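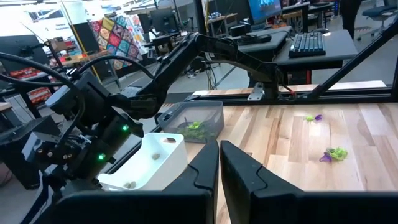 Categoría: Lista de correo > Política local

Asunto: Re: lo de la comisión de obras y el pleno de octubre

Hola a todas y a todos:

Contesto tarde y desde el móvil, perdonad las erratas (y los acentos que se coma esto). Copio el trozo al que respondo, que el hilo ya va larguísimo:

> El grupo de Coelho ha pedido que se repita la votación
> de la comisión de obras porque faltaban 2 vocales. Si se
> repite, en Travier nos quedamos otra vez sin representante
> hasta después de Navidad. ¿Alguien sabe si es legal?

Yo estuve en el pleno hasta el final y os cuento lo que entendí. Votaron 46 delegados y salió adelante con 41 a favor, así que los dos que faltaban no cambiaban nada. El reglamento de la mancomunidad pide mayoría simple y ya está, me lo he leído dos veces. Otra cosa es que la convocatoria llegara con poco margen, que ahí sí creo que Coelho tiene algo de razón, ¡aunque también es verdad que los suyos la recibieron igual que los demás!

Lo que a mí me preocupa más es lo de Skurnthorpe. Llevan casi cuatro años pidiendo que se trate el reparto del agua y otra vez se ha quedado fuera del orden del día. Propongo que mandemos un escrito conjunto antes del próximo pleno, cortito, con estos puntos:

1. Que la votación de la comisión se dé por válida.

2. Que el orden del día se publique con más tiempo y en la web, no solo en el tablón.

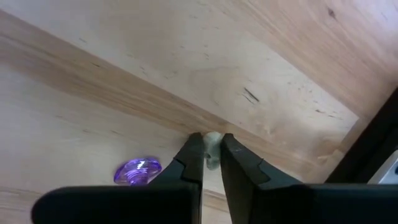

3. Que el reparto del agua vaya el primero, antes de ruegos y preguntas.

Si os parece bien, lo redacto yo esta noche y lo paso a la lista. Los de Skerkura me dijeron que firmarían, pero quieren ver antes el texto.

Un abrazo

Última actualización: octubre

Contacto con la moderación | Volver arriba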